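Print Finishing, Unit 4: Folding and creasing
Handout, May 3, 2021

Suppliers will tell you a modern folder makes creasing optional. Be careful with that claim. It may hold for light text stock. On heavy cover stock, folding without a crease usually cracks the toner, and a digital sheet shows it worse than litho.

Grain direction comes first. Fold with the grain where you can. The Turndale job had 152 covers run cross-grain to save paper, and 58 of them went in the bin. I doubt much was saved.

Quoted speeds deserve the same suspicion. They assume one fold, flat stock and no stops — ask what happens on a short run of 40, with setup included. 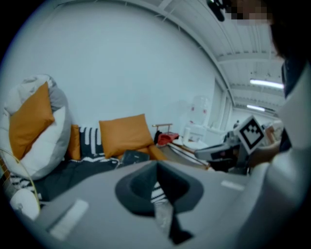

Crease depth is the other argument. Too shallow and the fibers break on the outside; too deep and the sheet tears later. Cut 15 test sheets before you trust any chart, the Nastent one included.

For September: read the Serurstead job sheets and mark every fold you would question.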